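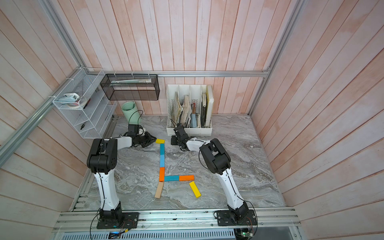 Is this set enough to train a two-arm policy that can lay out any shape you ask for?
We doubt it. It is enough to train one that copies a handful of block layouts on one tabletop, and we would like to see even that tested properly before anyone says so in a paper.

Teletti Blocks, data card

What it holds
3304 episodes of two arms placing and moving coloured wooden blocks, driven by people throughout. No episode was produced by a trained policy. Each one comes with joint positions, gripper openings, views from fixed cameras and from the wrists, and a short written label for the target layout. There are 61 target layouts. That number looks better than it is: 12 of them are the same shape with the colours swapped, and we counted them separately at first because it flattered us. The label file now has a column called base_shape. Please split on that.

How it was gathered
The work was done at the Sketamwood site, mostly in September, in one enclosure with one set of furniture. Only 2 people drove the arms. They have different habits, and a model will learn those habits along with the task. One waits with the idle arm close to the blocks; the other parks it well back. Our early checks suggested that a small classifier could tell the drivers apart from joint positions alone, so hold one driver out if you want a fair score.
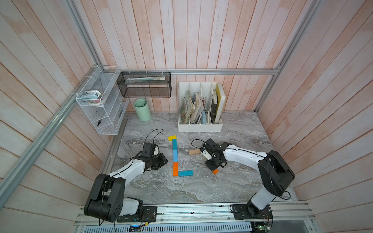

The same goes for the background. Shelves, cups and papers hardly moved between sessions, and a network is quite happy to use a pen cup as a landmark. We have seen claims elsewhere that this sort of clutter makes a policy sturdier. Clutter that stays put does nothing of the kind – it gives the model more fixed points to lean on. Crop it, mask it, or move things about and record your own test episodes.

Labels
Success was marked by the driver at the end of each episode. Drivers are kind to themselves. A block lying a little crooked was passed by one and failed by the other, and we never settled on a tolerance in millimetres. Treat the success flag as an opinion. Failed episodes are kept in the set, in the folder named undero_rejects after the Undero recording tool.

Wrist views

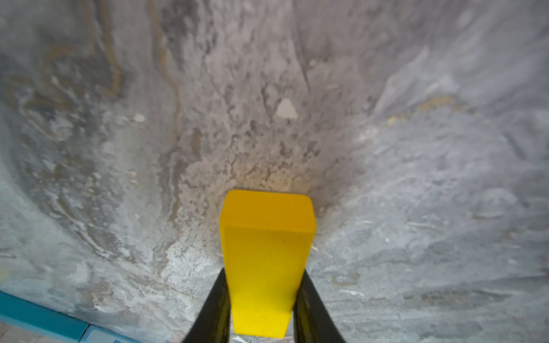

Wrist camera view, yellow block between the gripper fingers.

Wrist frames are stored at the rate they arrived, which drifts against the joint log. The Barta loader lines them up by nearest timestamp. It does not interpolate, and it will not warn you about gaps.

Not suitable for
Claims about new objects, new rooms or soft materials. Force control, as no force readings were logged. Ranking one method against another on the success flag alone.

Known faults
Some layout labels say "left" from the driver's side and some from the camera's side. Fixes are welcome, with the episode number please.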